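Início > Manuais > Embalagem e Expedição > Unidade 4

Unidade 4
Volumes pequenos: a caixa, o fecho e a bancada

264 visualizações · 30 partilhas · 2 comentários

O que se vai trabalhar nesta unidade: escolha da caixa para artigos miúdos. Posição do artigo antes de fechar. Leitura da face impressa. Registo do conjunto - caixa mais conteúdo - na folha de bancada.

Pré-requisitos: Unidade 2 (materiais) e a primeira metade da Unidade 3. Quem saltou a parte das tolerâncias volte lá, faz falta já na segunda secção.

Um caso para começar. Na loja da Holzer, em outubro, entrou uma encomenda de 60 peças miúdas, todas para oferta, todas em caixinha individual. Cadeados pequenos, porta-chaves, dois ou três modelos de alfinete. Nada difícil, pensou-se. A Hannelore Egger, que nesse mês fazia a expedição sozinha, despachou tudo numa tarde. Uma semana depois começaram as devoluções: caixas viradas ao contrário dentro do volume maior, tampas abertas, um cadeado que chegou sem chave porque a chave tinha ficado em cima da bancada. O artigo estava bom. A caixa estava boa. Faltou método na passagem de um para a outra.

Esse intervalo é o assunto da unidade. Poucos segundos de trabalho por peça, muitas maneiras de correr mal.

Três ideias antes de avançar, a rever no fim:

- O artigo e a caixa chegam à bancada separados e ficam os dois à vista até à decisão de embalar.
- A face impressa manda. Define o que é cima, o que é frente, o que o cliente vê primeiro.
- O artigo pequeno e pesado comporta-se pior que o grande e leve. Desliza, roda, bate nos cantos.

A terceira costuma surpreender quem vem de roupa ou de papelaria. Um cadeado, mesmo dos mais pequenos, concentra o peso num ponto. Numa caixa de cartão fino, sem enchimento, esse peso vai direito à aresta na primeira queda. Daí o exercicio com cadeado logo na abertura e não um lenço, que perdoa quase tudo.

Para a bancada: superfície lisa ou quase, sem relevos que prendam a caixa. Cor neutra de preferência. Bege, cinza claro. Tampos muito escuros escondem parafusos e argolas escuras; tampos brancos cansam a vista ao fim de uma hora. O modelo Siton usado em várias escolas tem rebordo levantado, mas o rebordo é opcional. Mansa Akolgo, autor do caderno de exercícios que acompanha este manual, prefere sem. 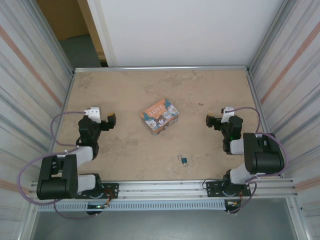

4.1 · CAIXA E ARTIGO, LADO A LADO

Caixinha retangular com a palavra LOVE em letras brancas sobre fundo laranja, caras de urso em desenho animado, cadeado azul-esverdeado minúsculo com o aro prateado. Conjunto típico de loja de presentes. O cadeado está deitado no tampo, perto da caixa, ainda de fora. É este o ponto de partida de todos os exercícios da unidade: caixa numa posição, artigo noutra, nada sobreposto.

Porquê insistir nisto? Quando o artigo pousa em cima da caixa, perde-se a leitura da impressão e o operador pega nos dois ao mesmo tempo, por reflexo. Quando fica longe, há um movimento a mais em cada peça. Perto mas sem tocar. Regra de bancada, vale para quase tudo o que couber na palma da mão.

Leitura da caixa. Ler a palavra primeiro. LOVE tem um sentido de leitura, portanto a caixa tem um "cima". Depois as figuras: se as caras estão direitas, confirma-se. Há caixas em que o texto e o desenho foram impressos em sentidos diferentes (acontece, sobretudo em lotes baratos) e aí manda o texto. Anotar na folha.

As cores da impressão interessam por outra razão. Laranja é cor de contraste forte, encontra-se depressa numa prateleira. Branco, castanho e azul-esverdeado nas figuras: um dos tons anda perto do tom do cadeado. Num conjunto de oferta essa combinação vende. Na expedição serve para conferir mais depressa - se o lote foi pensado por cores, um cadeado vermelho nesta caixa é motivo para parar e perguntar.

O artigo. Num cadeado olha-se para duas coisas: corpo e aro. O corpo leva a cor, risca-se com facilidade contra outro metal. O aro é a parte que prende, e prende também onde não deve - no papel de seda, no cordel, na aba da tampa. Embalar sempre com o aro fechado. Se o fornecedor manda aberto, fecha-se depois de experimentar a chave. A chave vai num saquinho à parte, dentro da mesma caixa, e nunca fica pousada na bancada enquanto se procura fita.

Enchimento. Papel de seda amarrotado, uma folha chega. Tiras de papel também servem. Evitar espuma solta em caixas de oferta, agarra-se ao metal e dá mau aspeto. Depois de fechada, a caixa leva o teste da mão: inclinar para um lado, inclinar para o outro, escutar. Se bate, abre-se e põe-se mais papel.

Vocabulário da secção

Face principal: a que traz o texto ou a marca.
Aro: arco metálico do cadeado.
Aba: parte dobrável da tampa.
Folga: espaço livre entre o artigo e a parede da caixa.
Conjunto: caixa mais conteúdo, com um só numero de registo.

Atividade 1 (individual)

Arranjar uma caixa pequena impressa e um objeto de metal que lá caiba. Pousar os dois na mesa como na figura. Escrever, em cinco linhas no máximo, qual é a face principal, que folga se prevê e que enchimento se vai usar. Só depois embalar. Comparar com o que se escreveu.

Atividade 2 (pares)

Um aluno prepara o conjunto, o outro recebe-o fechado e diz, sem abrir, para que lado ficou o artigo. Trocar. Registar as falhas na folha Kakow, referência 1602, que esta no anexo. Quem não tiver a folha faz uma tabela à mão com quatro colunas: caixa, artigo, enchimento, observações.

Para discutir na turma: a encomenda da Holzer foi feita numa tarde por uma só pessoa. Com duas teria corrido melhor? Ou o erro da chave acontecia na mesma? Voltar a esta pergunta depois da secção 4.3, onde se fala da divisão de tarefas e aparece o caso Grenberg, com caixas maiores e outro tipo de fecho.

Na secção seguinte: medir a folga com régua e a olho, e quando chega o olho.

2 comentários · 30 partilhas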